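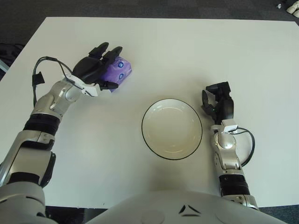 Two-armed handling at the Tondbridge open day, 30 October 2026.

Clidora thanks the 100 guests who joined us today. Aarti Upadhyay opened the programme with a short talk on grasping soft items.
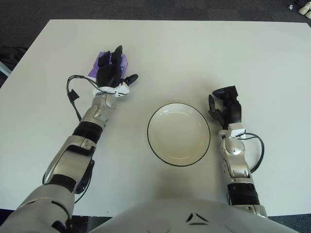 Hands of this kind must hold firmly without crushing - a matter our engineers discussed at length with visitors. 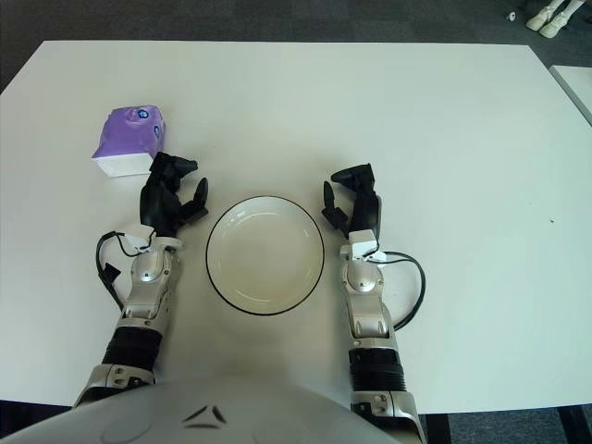
Harish Nigam asks whether schools may book a visit. They may, from January.

Requests should be sent to Meenakshi Bhatia.
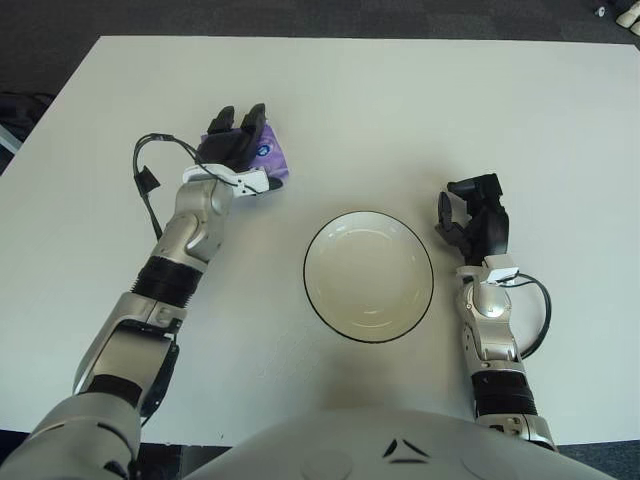 Bookings are for groups only, and places are limited.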